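Setting up a two-arm controller in Prevero: clamping, rates and keep-out

Quick notes for getting two small arms on one rail under Prevero. Written January 2020, will tidy up later. Assumes both arms already talk to the host and the Inero driver is installed.

1. Rates first
Servo loop at 100 Hz on both arms. Not 100 on one and 50 on the other, you will get drift between the wrists and spend an afternoon blaming calibration. Set it in the arm file, restart, check the log.

2. Name the arms
Left and right, as seen from the rail side. Same names in the driver, the planner and the camera config. Sounds obvious. Still the most common thing people write in about.

3. Keep-out between wrists
Ollero does the collision check. Default margin is 24 mm, fine for handing over, tight for bags. Start with the default, jog both grippers together by hand, see where it trips. Raise it if the cables loop out past the wrist, the model only knows about the links.

4. Clamp the targets
Any joint jump over 498 ticks in one step gets thrown away. Don't switch this off to make a stutter go away. Find the stutter.

5. Watchdog
2000 ms out of the box. Far too long for two arms working close. Drop it, then pull the network lead on purpose and teh arms should hold position. If one holds and the other carries on, they're on seperate watchdogs, go back to step 2.

6. Dry run
Load the Molefe planner with speed scaled right down. Rigid object first. Then something that folds, plastic bag is good, the handles move about and perception has to re-find them every time. Keep plates and anything else on the floor of the cell in the obstacle map.

7. Save the config before you touch anything else.

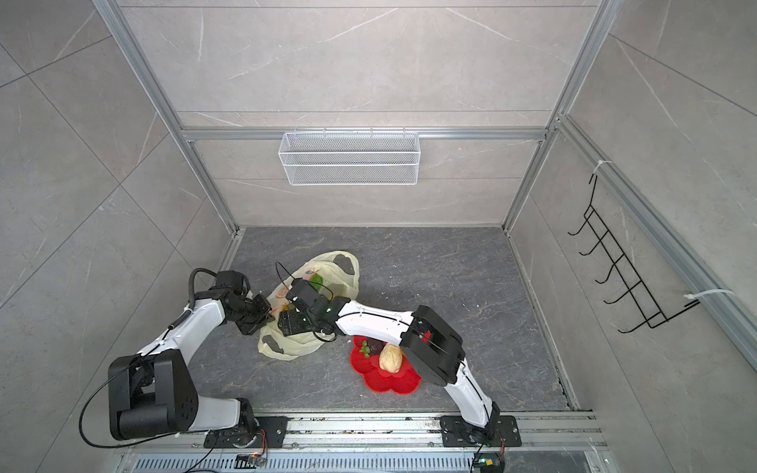
Can both arms share one planner instance?
Run a single Molefe instance with both arms loaded as one group. Two instances will each plan as if the other arm is standing still.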